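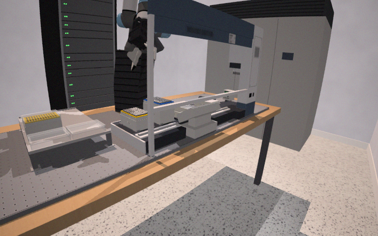 Ticket 264: deck layout check fails against site rule 5 (simulated cell, Jemular)

Opened in July by the automation support desk, Erura

Status: closed, one action carried over

Reported fault
The pre-run check in Jemular stops with "deck state not confirmed" before the arm leaves its park position. The layout loads and the render is complete. Same result on three restarts. The physical cell at Bosman is on hold until the simulated run passes, as the release rule requires.

Setup
Liquid handler with overhead beam, arm parked above the left part of the deck, gripper empty. Two tip racks near the front left, one with a yellow rim and one with a blue rim, both full. Raised white platform to the left of the deck with a tip box at the back and two shallow trays along the front edge. Layout file supplied by Erkico.

Rules that apply
Rule 3: the arm parks with nothing in the gripper, clear of all racks.
Rule 5: every item within reach of the arm must be listed in the layout file with a type and a position, including items off the deck.
Rule 6: rim colour is a label for people. The controller must not use it to tell one rack from another.

Log
09:10 – Checked park position against rule 3. Pass. Clearance above both racks is well over the limit.

09:25 – Compared the layout file with the model. The file lists 39 items. The model holds more. The extra entries are the tip box and both trays on the platform, which had been saved as scenery.

09:40 – Changed the three entries from scenery to labware and gave each a position. Check now fails later, at the trays.

10:15 – The trays sit nearly edge to edge. The default margin makes their keep-out zones overlap, and the check treats an overlap as an unknown item. Reduced the margin for this pair only. The global value was left alone – other cells depend on it.

10:30 – Rule 6 review. Found one script line that picked the rack by rim colour. Replaced it with the position name.

10:50 – Full check run. Pass.

11:35 – Long run of 2,000 simulated moves with the new file. No contacts, no stops.

Cause
The layout was drawn up from the deck outwards and the platform was added later as background. The import tool accepts this without a warning. The check did what rule 5 asks of it.

Fix
New layout file issued to Bosman. The old file is marked withdrawn and must not be loaded on the physical cell.

Carried over
Erkico to add an import warning for scenery within reach of the arm. Until then, whoever edits a layout compares the item count by hand and enters it in the ticket before asking for release.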